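3.2 Pack format and household stock

The second part of the survey dealt with how breakfast cereal is bought and stored at home. Of the 263 households that returned a usable diary, 200 kept at least one packet of cereal in the house for the full recording period. Respondents in Clandon tended to buy large family packs on a fortnightly trip, while those in Fontana made shorter and more frequent visits to neighbourhood stores and favoured smaller boxes.

Small boxes present a particular difficulty for the study of portion size. A household that opens a single-serve box will usually record it as one portion, whatever the age of the person eating it, and the remainder is seldom noted. Howells (see Section 2) treated each box as fully consumed. We have followed the same practice for adults, but for children under 5 we asked the main carer to estimate the amount left in the bowl. The estimates were entered in grams using the printed serving guide supplied with the diary.

Storage habits also differed between the two districts. Larger packs were often emptied into jars or tubs - a practice more common in Clandon - and the nutrition panel was then thrown out with the carton. Small boxes (Figure 3) generally stayed in their original packaging until eaten, so that the label remained at hand. Carers who kept the label were more likely to report that they had read it in the previous month, although the difference was modest and should be read with caution.

Figure 3. Small cereal boxes on a black tabletop.

Price was recorded from receipts where these were available. Where a receipt was missing, the shelf price at the nearest Plondier store in May was used in its place. Discounts and multi-buy offers were not adjusted for, and the cost per serving in Table 4 may therefore be overstated for households that shop mainly on special.

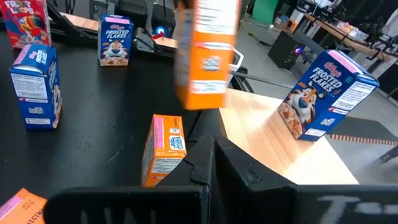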